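December 4, 2019

I have spent most of the fall going back and forth between two grippers, and I said in April that I would write up whatever I learned. The short version is that I kept the linkage one. The rest of this post is notes, mostly so I don't have to work it all out again next year.

The job is clearing a table: trash goes into a bin, dishes go into a tray. Trash is harder than it sounds, with soft things, light things and things that have already been stepped on. The first gripper I tried was a Skultix parallel unit with flat jaws and a stroke of 174 mm. It is strong and it is simple to command. You send it a width and it goes to the width. What I didn't like was the force floor. Set as low as the controller would let me, it still folded paper cups before the arm had lifted them.

The one I use now has two fingers on linkages and opens into a wide V. The tips move on an arc as they close, so the height of the grasp changes with the width of the object, and you have to correct for that in software. I got it wrong for two weeks. My fix is a small table of offsets, nine entries, with straight lines drawn between them. It works well enough that I stopped looking for the proper formula.

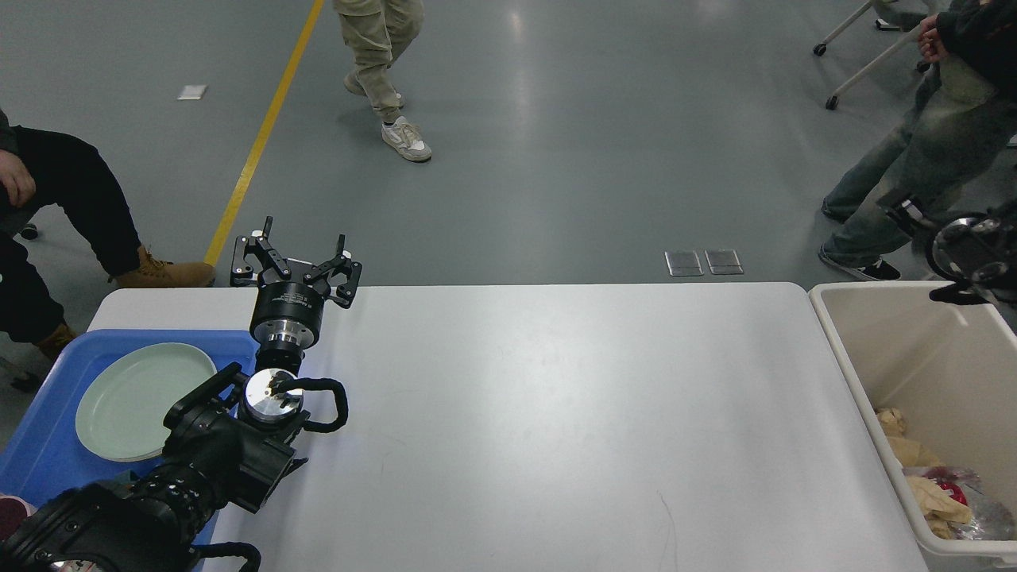

Evander Gourlay wrote in to say that the arc is the whole problem with linkage fingers, and that he would give up some opening to have the tips travel in a straight line. He runs a parallel gripper from Mansilla and has never had to think about offsets. Fair point. If everything I picked up were the same size I would probably agree with him. For mixed trash I want the opening, and the offsets cost me one afternoon once I understood what was going on.

A few things I wrote down while comparing:

- **Cable routing.** Leave a real loop at the wrist. I started with the cable tied down close and the last joint pulled on it at the end of its travel. A loose loop looks untidy and gives the joint room to turn.
- **Closing speed.** I run at 300 on the controller's scale. Anything faster and light objects get knocked away by whichever finger arrives first.
- **Force.** Cans don't care. Paper cups care a lot. I keep two settings and switch between them by object type.
- **Foil.** Both grippers can hold it. Letting go is the trouble — a fold catches on a fingertip and comes back out of the bin with the arm. Opening fully before backing out helped more than any shaking motion.

The controller is a Cludo box that Fidel Salinas talked me into. It cost 745 dollars, more than I wanted to pay, but it drives both arms off one clock and the log files are plain text. The old setup had a controller per arm, and the timestamps drifted apart during long runs. I lost a lot of evenings to that.

For the camera I stayed with the head view. I tried a wrist camera too, and it is better for the last bit of an approach, but the fingers block the part I most want to see once they start to close. From the head I get the table, both ends of it, and enough of each gripper to tell which way the fingers point.

My usual test layout is paper, a cup and a can near the bin. They ask for three different grips and they are easy to replace.

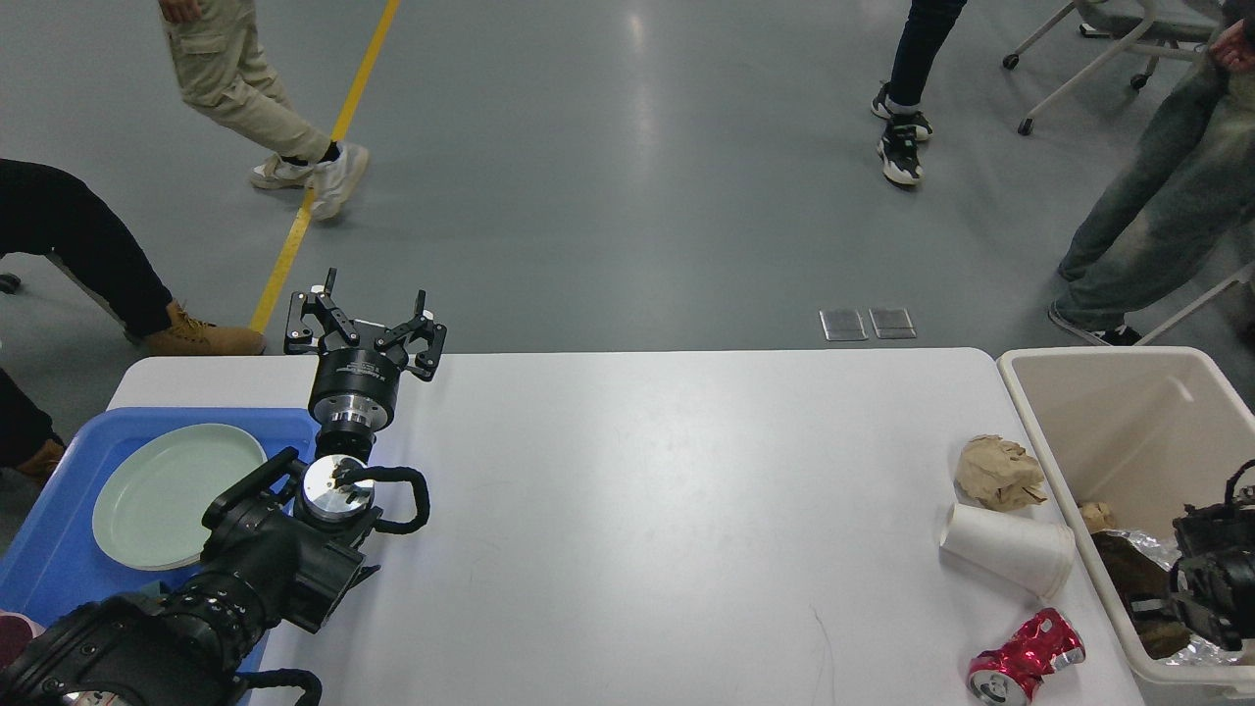
*Crumpled brown paper, a paper cup on its side and a crushed red can, with the bin to their right.*

The cup is still the one I watch. Lying on its side it can be taken across the body or by the rim, and the planner likes the rim a little too much. I have a penalty on rim grasps now but haven't settled on the value.

Next I want to try softer pads on the fingertips. I have a sheet of silicone left over from the Ulville bench and a sharp knife, so that will be the first attempt. If the pads change the closed width I'll have to redo all nine offsets.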